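Section 2: Setting up the Okum floor sealer kit on marble and marble-effect tile

Read this before you open the tin. The label on the Okum kit says the job takes one afternoon. I have done it on floors in two houses and a shop in Jodcombe, and it has never taken one afternoon. Allow a day, and a night when the floor is not walked on.

These notes replace the leaflet in the box, which was plainly written for a small, square, empty bathroom. Last revised Jul 8, 2021.

2.1 Before you start

Check that you need a sealer at all. Many tiles sold as marble are glazed porcelain with a marble pattern printed on them, and a penetrating sealer will sit on the glaze and go cloudy. The leaflet says the product is "suitable for all hard floors". I would not trust that sentence with a floor I liked.

1. Put a teaspoon of water on a tile in a corner and leave it for 14 minutes.

2. Wipe it off and look at the tile from a low angle. A darker patch means the stone has taken in water and can be sealed. No patch means either glazed tile or stone that is already sealed. In both cases, stop here and see if the shop will take the kit back.

3. Repeat the test on a grout line. Grout often fails when the tile passes. If only the grout darkens, buy a grout sealer with a narrow applicator and leave the tiles alone.

Note: the Betancur test strips sold next to the kit do the same thing as the teaspoon of water. They cost more.

2.2 Clearing and sweeping

Grit left under sealer stays there. Most of the bad results I have been shown came down to poor sweeping, whatever the owner said about the product.

4. Move everything off the floor, including the things you think you can work round.

5. Sweep dry with a soft brush and a dustpan, working from the far wall towards the door. Go along the grout lines first, then across the tiles.
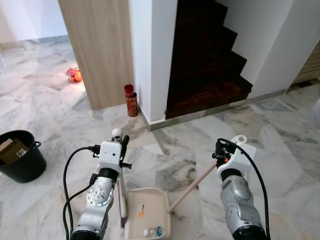
6. Vacuum the edges with a bare nozzle. Do not use a head with a rotating bar on polished stone.

7. Wash with the cleaner in bottle A, mixed as shown on the cap. Ignore the advice to "use more for heavy soiling". More cleaner means more residue, and residue is what the sealer will stick to. Rinse with plain water, then rinse again.

Caution: do not use vinegar, lemon or bathroom limescale remover on marble at any strength. Acid eats the polish and the dull marks are permanent. The Maltivside website suggested weak vinegar for years and I have seen the results.

8. Leave the floor to dry overnight with a window open. The leaflet allows an hour. An hour may do for glazed tile, which you should not be sealing anyway.

2.3 The second sweep

The leaflet leaves this out altogether. Dust settles overnight, and more comes in on your socks and with the cat.

9. Sweep again just before you open the tin. Short strokes, brush kept low, and empty the dustpan outdoors. A brush that has been used on a patio or in a garage should not come near this floor, however well you have rinsed it.

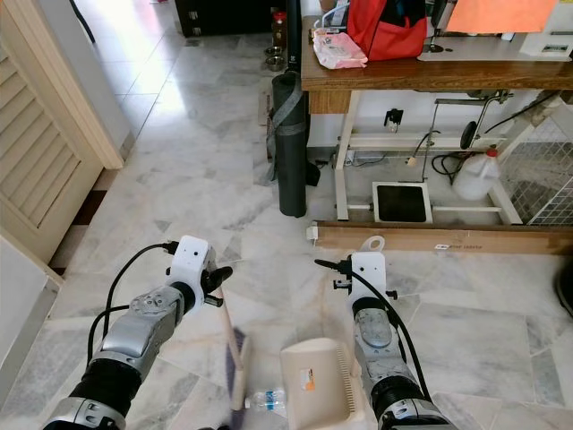

10. Run a clean white cloth over a few tiles. If it comes up grey, sweep once more.

2.4 Applying the sealer

11. Stir the tin slowly. Do not shake it, as the bubbles dry into the surface.

12. Try one tile that will end up under furniture. Leave it a full day. If you dislike the colour, you have spoiled one tile. The "natural finish" is slightly darker than natural, in my view, and on pale stone it shows.

13. Apply a thin coat with the pad supplied, two or three tiles at a time. Wipe off whatever has not soaked in before it goes tacky. On a warm day that can be much sooner than the leaflet claims.

14. Let the first coat dry and repeat the water test from step 1. A second coat is worth having only if the tile still darkens. The kit assumes you will want one, and is sized and priced to match.

Caution: solvent version only (product code 3394). Keep windows open and put out pilot lights and candles. Dispose of used cloths as the tin directs and never leave them in a heap, as they can catch fire. The water-based version is code 438. The two tins look almost the same, so read the code.

2.5 Aftercare

Stay off the floor overnight and keep it dry for two days. Put furniture back on felt pads. The box promises ten years of protection. I would repeat the water test every December and believe the tile.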